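Sim scene inspection, wrist view, cloth set — 28 February 2022
Inspector: Aqeel Tanoli. Second reader: Mererid Humphreys. Build: Nuddale, cloth branch.

Status codes: **P** pass, **C** pass with comment, **F** fail, **N** not checked.

## A. Scene load

- [x] A1. Scene opens without missing meshes. **P**
- [x] A2. Gravity and time step match the config file. **P**
- [x] A3. Random seed written to the run header. **C** — Written, but only after the first reset. Junaid to move the call earlier.
- [x] A4. Physics settles before the policy gets its first observation. **P**, 25 steps allowed.
- [ ] A5. Old Dinel assets removed from the search path. **F** — Two folders still resolve. Harmless today, but a name clash would load the wrong cloth and give no warning.

## B. Gripper limits

- [x] B1. Finger travel stops at the joint limit. **P**
- [x] B2. Force cap active, up to 20 N per finger. **P**
- [x] B3. Collision shape covers the housing as well as the fingers. **C** — Covers it, with a convex hull that fills in the stepped left side. Contacts there will register early. Acceptable for this study, since no task uses that side.
- [x] B4. Emergency stop flag halts the episode and saves the log. **P**
- [ ] B5. Stop flag tested during a reset. **N** — Needs the Orakzai test harness, which Eusebio Marín has.

## C. Cloth and occlusion

The method under review estimates a grasp point from the wrist view alone. Its weak case is two cloths close together, where one grasp point can land on the boundary between them. Items C1 to C4 are there for that case.

- [x] C1. Each cloth has its own instance ID. **P**
- [x] C2. Visible-area mask excludes pixels hidden by the gripper. **P**
- [x] C3. Adjacent cloths separable by texture. **C** — Stripes against plaid is easy. Add a pair with matching patterns before the August runs.
- [ ] C4. Boundary grasps counted as failures in the score script. **F** — 11 of the 1,000 logged episodes were scored as success with the grasp point on the boundary. Marwan Abu Hammour has the list. Rescore before any table goes out.

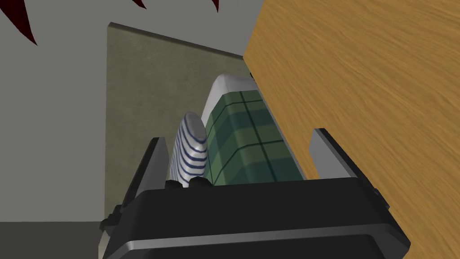
*Fig. 1. Wrist view, simulated. Striped and plaid cloths between the open fingers; the lower part of the plaid cloth is hidden by the gripper body.*

Comment on C2, Humphreys: the mask is right, but the estimator still puts its center on the full cloth extent in the training labels. Labels and masks should use the same rule. Please state in the write-up which one was used.

## D. Sign-off

- [x] D1. Logs copied to the Nedeck share. **P**
- [ ] D2. All **F** items closed. Open: A5, C4.
- [ ] D3. Released for the comparison runs. Held until D2 is done.

Reply on C2, Tanoli: agreed. Labels currently use full extent. I will regenerate with visible extent and keep both sets.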